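The Little Table Nobody Thinks About

8 min read

I have spent an embarrassing part of this year thinking about bedside tables. It started with a hotel stay in January, when I checked in late with a head cold, dropped my bag and reached out in the dark for a tissue. I knocked over a lamp, a menu card, a bowl of wrapped candy and a little wooden stand advertising the spa. The tissues were in the bathroom, built into the wall, eleven steps away. (I know because I made that trip all night.)

So when I got home I started asking people what they keep beside the bed, and I haven't really stopped. Friends, my dentist, a man on a train. People love to answer this! They start out saying "oh, a lamp and a book," and ten minutes later you're hearing about the hand cream, the second hand cream, three dead pens and a mug from Sunday.

Guest rooms are what I got hooked on, though. Your own nightstand is a kind of pile you've made peace with. A guest's nightstand has to be guessed at by somebody else. What will a stranger want at two in the morning, half asleep, in a room they don't know?

The best guesser I've met is Zanele Kruger, who looks after the rooms at Makhubela, a small guesthouse with creaky stairs and very good toast. She used to put out the lot — notepad, pen, coaster, water carafe, clock, a tiny vase. Then she started noticing what had been moved to the floor by morning. The vase went first, always. The clock got turned to face the wall. One by one she retired them, and what was left was a phone and some tissues.

"If they want a flower they can look out the window," she told me.

I was surprised by how much I liked it. A round table has no corner to catch your hip on when you get up in the night, and a rim around the edge helps keep a rolling lip balm from ending up under the bed. The phone is the old kind with a cord, and I'd forgotten how pleasant those are. It is always where you left it. You never have to charge it. You can find the handset with your eyes shut, and it has a proper weight on your ear, which my cell phone has never managed.

And then the tissues. Zanele is firmly on the side of the soft pack. A box takes up half the table and makes a hollow sort of noise when you bump it, while a pack squashes down, fits in front of the phone and can go under the pillow if you're having that kind of night. Her one rule is that the first tissue gets pulled up a little, so there's something to grab. 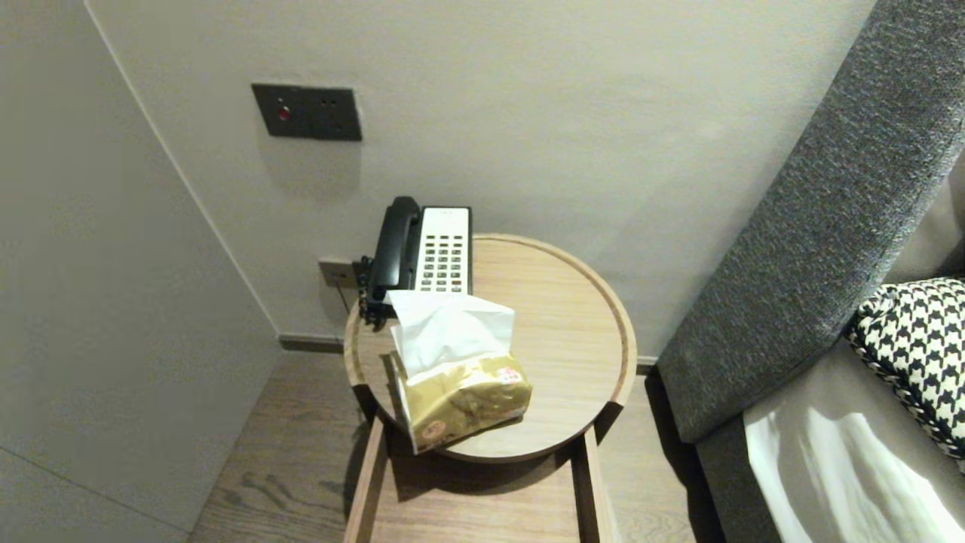
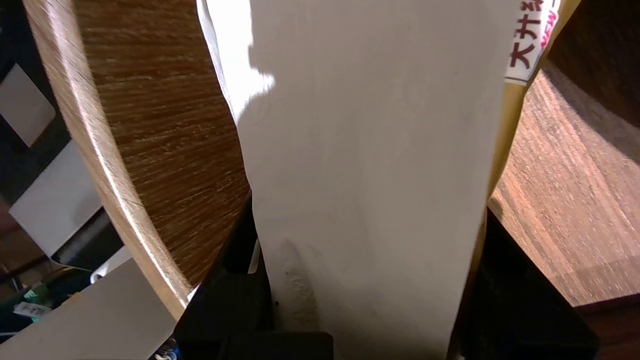 Oratile Mnguni disagreed with nearly all of this when I phoned to talk it over, and said a soft pack is fine until it's half empty, at which point the tissues come out four at a time or not at all. A box stays put, a box can be used with one hand, and a guest with a cold has only one hand to spare. The corded phone got a grudging pass, as long as the cord hangs down the back and away from the sleeper's elbow.

I tested the one-hand business at home, lying on my side with my eyes closed. The fresh pack did beautifully. The half-empty one followed my hand right off the table and onto the cat. So, fine, there's something in it.

What I changed in my own spare room, in case you're in the mood. I took everything off the table and slept in there for a night — you should try this, it's humbling. I found out that the mattress has a dip, that the streetlight comes in at the left side of the blind, and that I wanted exactly two things, a tissue and somewhere to put my glasses. The scented candle has gone to the hall closet. So has the stack of magazines, which I'd fanned out like a dentist's waiting room. I put the tissues on the side nearest the pillow and left the rest of the top bare.

My sister came to stay that Thursday. She put her phone, her book, a banana and both earrings on it and said it was nice to have some space for once.

Comments

runnybeak
Box people, unite. I've used soft packs for years on trips and I always end up tearing the thing open by day two.

Marguerite T.
We kept a corded phone in the guest room after everyone told us to get rid of it. My mother-in-law uses it every visit and talks for an hour. Make of that what you will.

oldquilt
Where does the water glass go?? I can't sleep without one in reach.

dovetail_dan
Second the round table. I took the corner off my shin on a square one in the dark and switched the next weekend.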